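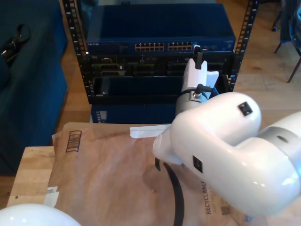

Introducing Arm-Assisted Rack Work: A Guide for Site Supervisors

Issued by Moldovan Technical Services, Workplace Practice Office
Prepared by Sosina Moges and Benedek Somogyi
Version of January 6, 2018

1. Purpose and scope

This guide sets out how a site is to bring a robotic arm into routine work on network and server racks, and how the duties of technicians are to be altered when it does so. It applies to the Zoltow and Baneck sites, where 57 technicians are employed on rack work between them. The Mirkimetti depot will follow in September and should treat this version as advance notice only.

The guide covers connecting and disconnecting cables, checking that connectors are fully home, and holding a part steady while a technician works on it. It does not cover the lifting or removal of whole units, work on power supplies, or any task inside an opened chassis. Those tasks remain with technicians under the existing instructions.

Supervisors should read the whole document before setting a start date. Section 3 in particular requires a meeting with staff to be held before any equipment is switched on.

2. Terms used

Operator: a technician who has completed the training in section 5 and is signed off to run the arm.

Rack lead: the technician responsible for a given rack during a shift. The rack lead may also be the operator, but need not be.

Practice rack: a small open-frame rack fitted with working or retired equipment and kept apart from live service. A practice rack may stand on an ordinary table if the table is steady and the arm can reach both sides of the frame.

Handover: the point at which a task passes from a person to the arm, or back again.

3. Before the arm arrives

Hold a meeting with every technician on the site, including those on nights and those on part-time hours. Give notice of the meeting in writing. The following points must be dealt with openly:

- which tasks the arm will take on in the first stage, and which it will not;
- who will be trained first, and how the others will be able to apply;
- what will happen to shift patterns and allowances;
- how technicians can raise a concern, and who will answer it.

No post at either site is to be removed as a result of the first stage. This has been agreed in writing with staff representatives, and supervisors must say so plainly. They should not offer any assurance about later stages that has not been agreed.

Records from the trial period at Baneck show that the greatest worry among technicians concerned skill. Several had spent years learning to trace a fault by hand and did not wish to become minders of a machine. Jonalyn Pangilinan, who represented the technicians during the trial, asked that every operator keep a share of manual work each week. That request has been accepted and is set out in section 7.

4. Setting up the practice rack

4.1 Choose a place with enough room for the arm to move through its full reach and for a person to stand well clear of it. A spare office or meeting area will serve if a technical room is not free.

4.2 Fit the practice rack with the kinds of equipment the site has in service. As a minimum there should be one network switch and one server. Put the switch where its ports can be reached without the arm having to pass in front of another unit.

4.3 Check the rails. The mounting holes should be free of bent cage nuts and old screws.

4.4 Label both ends of every cable used for practice. Use the same labelling scheme as the live racks, so that what operators learn can be carried over directly.

4.5 Place the arm so that the gripper can approach the ports and connectors at the side as well as from the front. Before fixing it in position, move the arm slowly by hand through each approach and watch the cables that run along it. They must have slack at every point in the movement.

4.6 Record the position of the arm's base relative to the rack. If either is moved, even slightly, the taught positions must be checked again before use.

4.7 Set the arm to its lowest working speed. It is to stay at that speed for the whole of the training period.

5. Training operators

Training takes 40 hours in all, spread over no fewer than 3 weeks. It is paid at the normal rate and must take place within working hours. Supervisors should arrange cover in advance so that colleagues are not left short.

The first part of the training is carried out with the arm switched off. The technician performs each task by hand while a second technician writes down the steps. This often takes longer than expected. People who have plugged in a cable thousands of times find it hard to say what they do with their fingers, and the written steps usually need to be gone over more than once. Sibel Kılıçarslan, who led the first group at Zoltow, advises that the two technicians swap places after each task and compare notes at the end of the session.

In the second part, the technician guides the arm through the same steps. The order is as follows.

Step 1. Bring the arm to its rest position and confirm that the gripper is empty.

Step 2. Bring the gripper towards the port or connector, stopping a hand's width short. Look at it from the front and then from the side. Correct the angle at this point. Do not try to correct it once the connector has been gripped.

Step 3. Close the gripper on the body of the connector. It must never close on the cable itself or on the release tab.

Step 4. Move forward slowly until the connector meets the port, then pause.
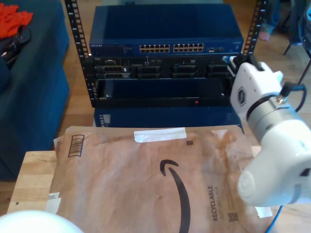 Step 5. If the connector is square to the port, continue until it is seated. If there is any doubt, open the gripper, withdraw and begin again from Step 2. An operator who withdraws is following the procedure correctly, and repeated attempts are not to be counted against anyone.

Step 6. Open the gripper fully before drawing back. A gripper that is only partly open may pull on the connector or catch a neighbouring cable.

Step 7. Check the result by eye and by hand. Give the cable a light pull. For network cables, check the link light as well where the switch is powered.

Step 8. Return the arm to its rest position and enter the result in the log, including any attempt that was abandoned.

Connectors close to a rack rail need particular attention, as the rail limits how far the fingers can open. The technician should practise these last, after the ports in the middle of a panel have become familiar.

A technician may be signed off after completing 200 connections on the practice rack to the satisfaction of the trainer. Unsuccessful attempts do not reset the total.

6. Working on live racks

The rack lead decides whether a task is suitable for the arm. This decision may not be overruled by a supervisor in order to meet a target or clear a backlog.

At each handover, the person passing on the task must say aloud which rack, which unit and which port are concerned. The person receiving it repeats the same words. If the arm is to take over, no hand may be near the rack when the operator starts the movement. If a person is to take over, the arm is stopped and returned to rest first.

Any technician present may stop the arm at any time, whether or not they are trained as an operator. A stop must be logged but does not need to be justified. The work begins again only when the rack lead agrees.

7. Changes to duties

Supervisors should expect the working day to change in ways that do not appear on the task list. During the trial, technicians spent less time kneeling or reaching into racks. They spent more time preparing work, reading logs and dealing with tasks that the arm had left unfinished. Some welcomed this. Others found the new work more tiring, since it called for steady attention with little movement.

For these reasons the following rules apply.

Operators are to have a break from supervising the arm after each hour. The break may be spent on other duties.

Every operator is to carry out manual rack work on at least one shift each week.

Fault tracing is not to be given only to those who have declined operator training, nor withheld from them.

Operator duty is voluntary. A technician who declines it, or who gives it up after training, keeps the same grade and the same access to overtime.

Logs from the arm may be used to improve the procedure and to find faults in equipment. They may not be used to compare the speed of one technician with another.

8. Review

Each site is to hold a review meeting once a month for the first half-year. The operators and rack leads should set the agenda. Notes of the meeting are to be put up where all technicians can read them, with a copy sent to Getachew Tsegaye at the Workplace Practice Office.

Proposals to add a task to the arm's list should be tried on the practice rack first and brought to the review with the log attached. Proposals to take a task off the list may be made by any technician and take effect at once, pending discussion at the next meeting.

Questions about training places should be sent to Sibel Kılıçarslan. Questions about duties, grades or allowances should be sent to Sosina Moges.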